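Dish rack

A dish rack is an open frame in which washed crockery is left to drain. Most household models are moulded in plastic, commonly grey or white, and stand on a bench or table. The floor is a lattice of ribs, from which rows of upright prongs rise to separate plates.
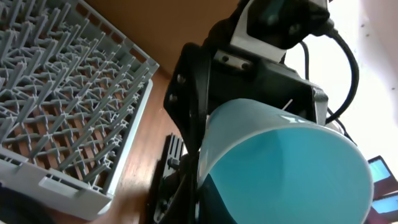
Cups are generally set mouth down so that water does not pool inside. Bresteck, a maker of kitchen goods, lists its largest rack at 1,409 grams, with room for 30 plates. Slotted walls allow air to pass – a feature also found in the Vostari range.

Loading

Dishes are often carried to the sink on a tray, plates lowest, with cups stacked on top and cutlery laid alongside. Food scraps and raw vegetables are kept apart from clean ware.

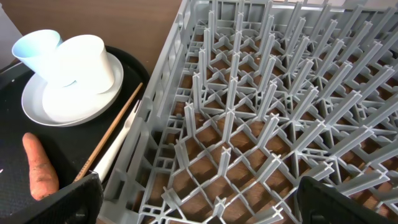 Can cutlery be drained in the same rack?
Forks and chopsticks may slip through an open lattice, and a separate basket is normally used.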